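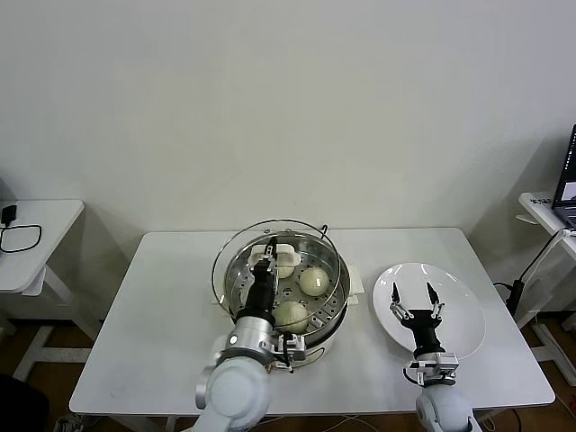
*The Rindine pair at the bun table: steamer under one arm, plate under the other.*

# Rindine two-arm bench set

Cat. no. 1568 | Adovwood demonstration rooms, Price

We have had plenty of bench arms through these pages, and most of them get shown stacking blocks. Adovwood gave its open day over to breakfast instead, and what a good idea! The task was steamed buns, from the rack in the pot to a round white plate, with the two arms sharing one table.

A bun is a lovely test piece. It's soft, it has no corners to grab, and it marks easily, so every visitor can judge a bad grip without knowing a thing about motors. The steamer has its own traps too – a tall wire handle looping over the rim, and a perforated rack down inside the pot, so the gripper has to reach in over the edge and close in a small space.

Hemant Shakya ran the table and let people stand close enough to ask questions while he worked. Sessions lasted 15 minutes and started again as soon as the next group had shuffled in. I stayed for three of them (I'd planned on one) and would happily have stayed for a fourth.

## What comes in the set

- Two white Rindine arms with silver wrists
- Two Pelo two-finger grippers, black
- Mounting brackets and cables
- Setup notes, 10 pages, printed or as a file

You supply the table and the laptop. Pots and plates are your own business.

## The Pelo gripper
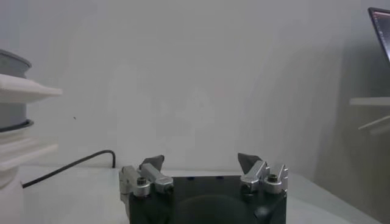
Equipment Notes, No. 19, p. 10

Gervasio Pereyra designed the finger links and was very willing to talk about them. Each fingertip rides on a pair of metal links, one set mirroring the other at the top corners of the black body. With the fingers wide apart there's a generous gap between them, and that is how you want to arrive over something round. The screw heads are out in the open where a driver can get at them, a small thing that made me very happy.

He suggests slow closing speeds for soft food and a practice run over the empty plate before you try a full one. Ask him about fingertip shapes if you see him – he has opinions, and they're good ones.

## Seeing it for yourself

The next open day is in September, in the same rooms at Price. Groups are kept small, so write to Adovwood with the catalog number and say whether you'd like time with the arms or only with the gripper. You may bring your own objects to try, as long as they fit on a dinner plate.

Page updated 24/07/2020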